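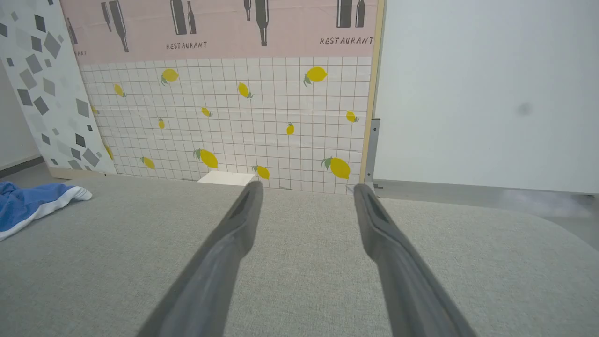 Galería: buenas prácticas en la manipulación robótica de textiles

El Centro de Ensayos Lallia reúne en esta página material de consulta sobre el trabajo con pinzas de dos dedos en entornos de tipo doméstico y de hostelería. Los criterios expuestos corresponden a la norma interna Bilturby, de aplicación en todos los puestos del centro.

Posición de partida
Los dedos permanecen abiertos y sin carga antes de cada ciclo. El paño azul de borde blanco descansa, arrugado, sobre la superficie gris clara; la norma no exige que el tejido se presente extendido.

Fondos
Se admiten paneles decorados, como el de limones sobre cuadrícula blanca con la palabra «RESTAURANT» en la banda superior. Todo cambio de panel deberá anotarse en el registro del puesto antes de reanudar la actividad.

Registro y revisión
Cada serie consta de 200 ciclos. Las puntas de los dedos se inspeccionan al término de la serie y se sustituyen si presentan desgaste. Los registros se conservan durante 16 meses.

Responsable de la norma: Chaimae Ragab. Revisión técnica: Dilani Sarkar. Las solicitudes de acceso al texto íntegro se dirigirán a la secretaría del centro.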